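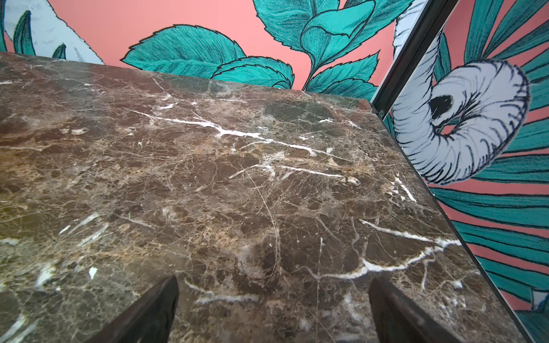
2022-08-29

Stain and sealer trial, second round. Assunta Zanetti wants a yes or no on the Savier impregnator before the Kirholm order goes in, and I still don't think we have enough to say either.

What Savier claims: one coat, wipe off after ten minutes, full stain resistance on polished marble, good for years. What I can say from the first round: it darkens the stone a touch, it smells strong, and oil takes longer to go in than it does on bare stone. Longer is all I'd put my name to. The rep's sample tile beads water beautifully, but so does a polished offcut straight off the shelf with nothing on it. Water beading on a polish proves very little and I wish people would stop showing it to me.

Setup this time. Offcuts from the same batch, all polished, cleaned with the neutral soap and left to dry over the weekend. One set bare, one set with Savier, one set with the old Sendton we've been using since before I came. Olive oil, red wine, black coffee, lemon juice. Covered with watch glasses so they don't dry out. Oil stays on overnight, the rest come off sooner.

Lemon first, to get it out of the way. Etched all three. Dull ring on bare, dull ring on Savier, dull ring on Sendton. Of course it did: a sealer sits in the pores and acid goes for the surface. The leaflet says "protects against fruit acids", with no test method given. I have written to ask which acids, what strength and how long. The first reply was another copy of the leaflet.

Coffee: no mark on any of them after a wipe, bare included. So coffee tells us nothing at this contact time. Needs repeating with a longer soak, otherwise someone will report it as a pass for the product.

Wine: faint pink on bare along the hairlines, nothing I could see on Savier, possibly a trace on Sendton. I looked at them knowing which was which, so I don't trust my own eyes here. Assunta to read them blind tomorrow, labels underneath.

Oil is still on.

Things that bother me:

– The veins and the ground don't take liquid the same way. If a drop lands on a filled crack we're testing the resin, and the quarry won't say which cracks were filled. Next round: look over each piece with the loupe before placing drops, and mark them on a sketch.

– The 3000 hours in the Savier brochure is for "accelerated ageing". Ageing of what? Under a lamp? Being wiped? A worktop gets scrubbed daily by somebody with the wrong spray, and no lamp does that.

– We have never checked whether Sendton does anything either. We use it out of habit.

Weights, for the record. Piece 14 was 714 g before sealing and 714 g after, on the bench balance. Either hardly anything went in or the balance is too coarse to show it. I think both. Huanca has a finer one, will ask to borrow it.

To do: take the oil off first thing, photograph under the side light, repeat coffee with a long soak, get a plain answer about the acid claim. Leave one sealed piece by the sink until December and let people use it as they like.

Told Assunta not to promise Kirholm anything about lemon.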